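Section 4: Mounting the Lumenta ceiling sensor

The sensor measures light level and occupancy, and passes both to the Votau wall controller. Read this section through before drilling. Work on the supply must be done with the circuit isolated at the consumer unit.

**4.1 Choosing a position**

1. Pick a point on the ceiling at least 30 cm from any light fitting.
2. Keep the sensor out of the direct path of warm air from heaters and vents.
3. Check that no door, when fully open, comes between the sensor and the area to be covered.

*Note:* In rooms with strong daylight, place the sensor on the side away from the windows. Readings above 3,000 lux are treated as full daylight, and the lamps stay off.
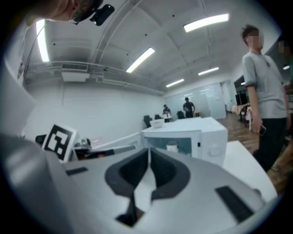

**4.2 Fixing the base plate**

1. Hold the base plate against the ceiling with the arrow pointing to the main door. Mark both screw holes.
2. Drill and plug the holes. Hollow ceilings need the spring fixings from bag B.
3. Feed the cable through the centre opening and leave 300 mm free.
4. Tighten the screws by hand. A power driver can crack the plate.

**Caution:** Do not fix the base plate to a ceiling tile that lifts out. The weight is small, but the tile will shift when the cover is removed, and the cable clamp then takes the load.

**4.3 Connecting and pairing**

1. Connect the supply wires to the terminals marked L and N. The sensor has no earth terminal.
2. Push the sensor head onto the plate and turn it clockwise until it clicks.
3. Restore the supply. The indicator shows amber during start-up.
4. On the Votau controller, hold the lower button until the display reads PAIR, then release it.
5. Wait for the indicator to turn green. Pairing takes nearly 2 minutes on older Hosholm wiring centres.

*Note:* If the indicator goes back to amber, move the controller closer and repeat from step 4. Plultena repeaters may be used where the walls are thick.

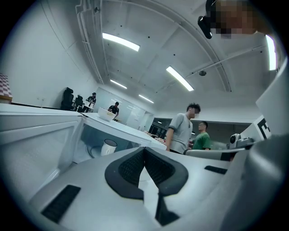 **4.4 Setting the coverage**

Coverage is set with the dial under the cover — narrow for corridors, wide for open rooms. Start at the middle setting and walk the edges of the room while watching the indicator, which flashes once for each detection. Anything that stands out into the room can leave a blind area behind it. An upright panel, or a horizontal arm with a camera on it like the grey one here, should be allowed for in the same way as a shelf or a tall cupboard. Walk behind such items as well, and turn the dial up one step if there is no flash.

When the setting is correct, refit the cover and write the dial position on the label inside the controller door.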